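Speaker notes - "The Bed Is Not a Table" (Pirzada Home Hour, Vonbridge branch library, 11 slides, 50 minutes if the projector behaves)

Slide 1. Title. Wait for the coats to come off. Say hello to the Otadness laundry group, who will be in the front row and will have opinions.

Slide 2. Ask for hands: who folds on the bed? Expect nearly all of them. Who has a folding table? Expect one, and don't let that person take over.

Slides 3 to 5. Click through slowly, no talking for the first few seconds.

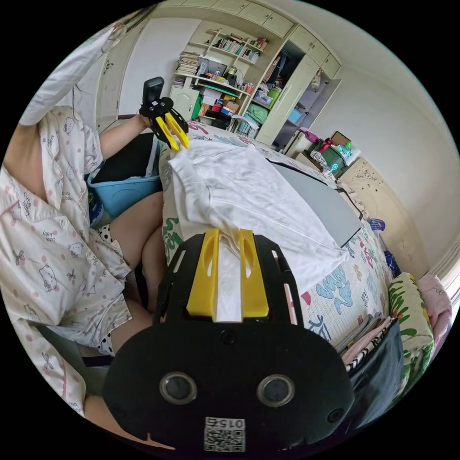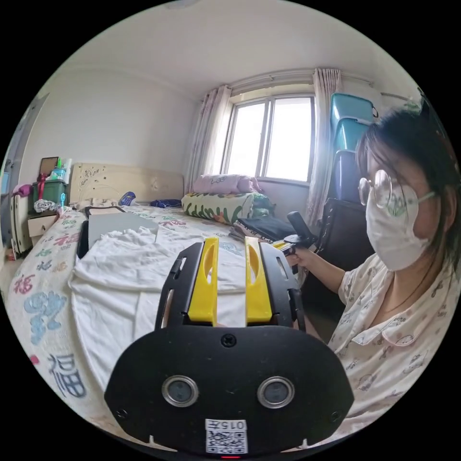
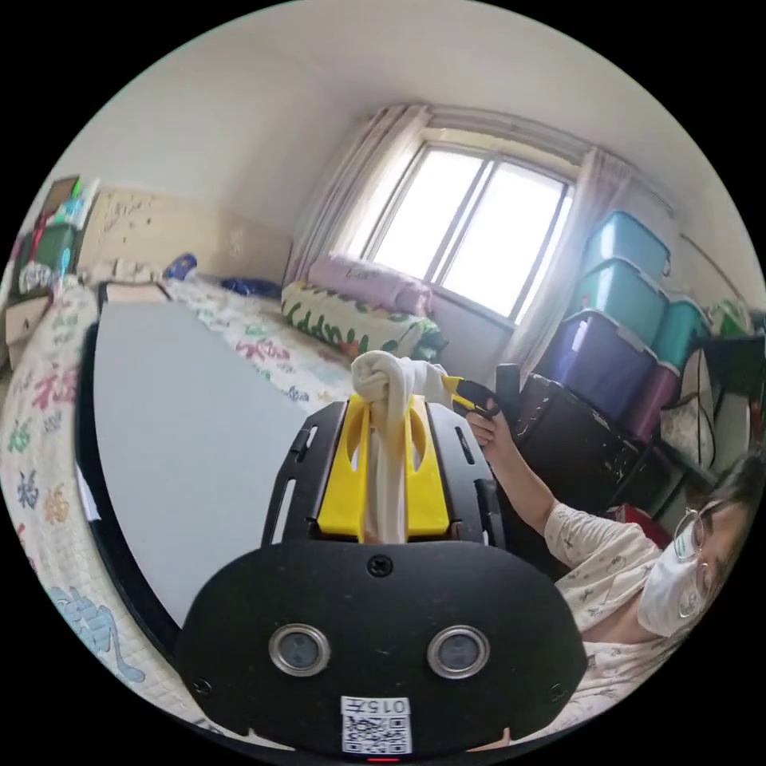 Slides 3-5: white cloth on the bed, twice, then a pale cloth with a knot in it.

Slide 3 again, if they want it back. Point out the garment spread over a busy bedspread. White on cartoon letters is easy to see, and I will defend an ugly bedspread on those grounds alone. Then the shelves behind: books, papers, bottles, boxes. Ask where a folded thing is supposed to go. Let it get uncomfortable.

Slide 4. The folded dark clothes by the bolster. A stack on the bed has a life of one evening, after which somebody wants to lie down and it moves to a chair. Chair joke goes in at this point (short version, the long one died in November). Mention the flat gray board on top of the white cloth. A flat board is a fine thing to fold around - mine is the back of a picture frame and has done 60 shirts without complaint.

Slide 5. Knots. One end in each grip, cloth pulled tight. My position is that a knot is fine for a bundle and terrible for anything with a collar. Somebody from Niranside will bring up tying sheet sets together. Concede it.

Slide 6. Daylight. Go back to the windows in 4 and 5. Fold white things by day, or find the stain at work.

Slides 7 to 10. Demo with the pillowcase. Do NOT attempt the fitted sheet. I have folded 100 of them in front of people and my record is poor.

Slide 11. Questions. Handouts are by the door, next to the good biscuits. Take the pillowcase home this time.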